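Re: [homechores] Are we there yet? (dishes, counters, the whole sorry business)

Hello all,

I've been meaning to answer this one for a while and kept putting it off until the kettle was on and I had a proper hour to sit down. The message I'm answering is below, trimmed a little.

> I've been on this list long enough to remember when we were
> told the vacuum was only the beginning. Well, I own a vacuum
> that gets stuck under the same chair every night. Over at the
> Feller plant where I used to work they have had arms on the
> line for years and they never get tired or put a lid on
> crooked. So why can't I have one that clears the counter
> after supper? Is it money, or is it that the thing can't be
> done? And please, no more videos set to piano music. I'd like
> to hear from somebody who has spent some time around the
> work itself.

I do qualify, more or less. I've spent the better part of my retirement helping out with the kitchen tasks at Irerard, mostly the simulated ones, and before that I put in my years in packaging at Escobedo, so I've seen a bit of both sides. I'm no engineer, mind you. I write up what went wrong and somebody cleverer fixes it.

Let me start with your Feller arms, because I think they're the heart of the question. A bottle comes down that line standing up, same bottle, same spot, same second. The arm hardly needs to know what a bottle is. We had a line like that at Escobedo and it was a wonder to watch, right up until a carton arrived with one flap open, and then everything stopped and a person had to walk over and push the flap down with a thumb. I pushed down a great many flaps in my time!

Now think about your counter after supper. The bottle is wherever your brother-in-law left it. It's half full, or it's got a greasy neck, or it's behind the toaster this time. Picking it up is a chore a four-year-old can do, and I've watched a good deal of effort go into exactly that: get hold of one small bottle, lift it off the island, put it somewhere sensible.
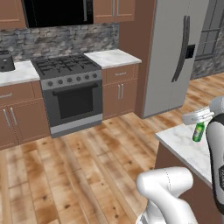

The last batch I wrote up was 3,527 tries at moving small things off a kitchen counter, all of it in simulation, and 2,904 of those ended with the thing where it was supposed to be. I was pleased with that, and I still am. But do the subtraction and then imagine it's your good olive oil. You wouldn't keep a dishwasher that dropped things at that rate, and I don't believe you'd keep a robot that did either.

The failures are the part I find interesting (my family finds it less so). Plenty of them were a perfectly good grip that started a hair too high, so the bottle swung and slipped. Others were the arm being so careful that it ran out of time. A few were it setting the bottle down nicely and then bumping it over on the way back, which I have done myself, so I marked those with some sympathy.

And a simulated kitchen is a kind one, remember. The floor is never sticky and there's no cat. When the same skill gets moved over to a real arm we always lose some ground, and then we spend weeks getting it back. The folks on the Trenon project keep telling me that gap is shrinking, and I think they're right, but I've been hearing it for a while now.

So is it money, you asked, or can it not be done? I'd say some of both. Wiping a flat counter with nothing on it, yes, I'd trust that now. Carrying one known object from one place to another, most days. Clearing up after an actual supper with the pans and the napkins and the glass somebody is still drinking from, no, not yet, and I wouldn't put down a deposit on anything that promises it. On the shop floor I'm more hopeful, particularly for the dull in-between jobs like emptying mixed bins, where a dropped part costs you a few seconds and nobody's dinner is involved.

If anyone wants to look at my notes, I've got 14 pages typed up on the bottle tasks alone, plus a spreadsheet of 700 failures sorted by what I thought went wrong. The sorting is mine and I'm sure it could be argued with. Write to me off list and I'll send them along, though give me a few days as I'm slow with attachments.

As for the vacuum and the chair, have you tried putting the chair up on blocks? Mine used to do the same with the hall radiator. I laid a length of broom handle across the gap and we've had peace ever since.

Warm regards from a cold kitchen,
the fellow with the spreadsheets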